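Plorneck Fondo Berth Organizer
By Boglárka Fülöp, 23/10/2020

The Fondo is a hanging organizer for sleeper compartments. It hooks over the guard rail of an upper berth or the grab bar of a lower one and holds the items a passenger needs between boarding and arrival: documents, glasses, phone, water bottle, toothbrush. It replaces the Skellham model, which used a fixed strap and did not fit curved rails.

The body is coated polyester with a stiffened back panel. Two adjustable straps close with side-release buckles and can be fastened with one hand. Each strap takes a rail up to 9 cm in circumference. Wider rails need the extension strap, sold separately. The lower edge has an elastic tie that loops under the mattress and limits swing on curves and over points.

There are four open pockets and one zippered pocket. The zippered pocket takes a passport and a folded paper ticket. It has no lock and should not be used for cash or cards overnight in a shared compartment. The bottle pocket has a drain hole and accepts bottles up to one liter. 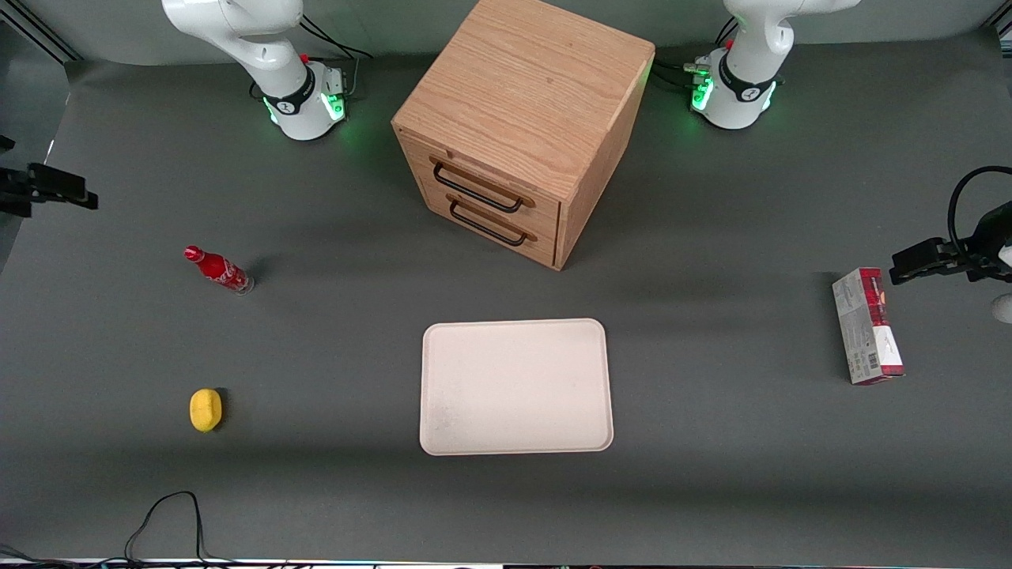
Maximum load is 2 kg, spread across the pockets. Overloading a single pocket pulls the back panel out of line and allows the upper strap to slip. Do not hang the organizer from a reading lamp, a coat hook or the ladder.

Weight empty is 166 g. The organizer rolls to the size of a pair of socks and stays closed with its own elastic tie. Wash by hand at up to 30 degrees and dry flat. Do not iron the coating.

The Fondo was tested on overnight routes in August by Gergely Győri, who used it in two-berth and four-berth compartments. Following his report the strap ends were lengthened and the buckles moved outward, clear of the pillow. Units from the first batch of 100 have the shorter straps and can be exchanged without charge.

Colors are gray and dark green. The Antoniadis toiletry case clips to the two rings on the lower edge. Its contents count toward the maximum load.

Last updated: strap circumference corrected, exchange terms added.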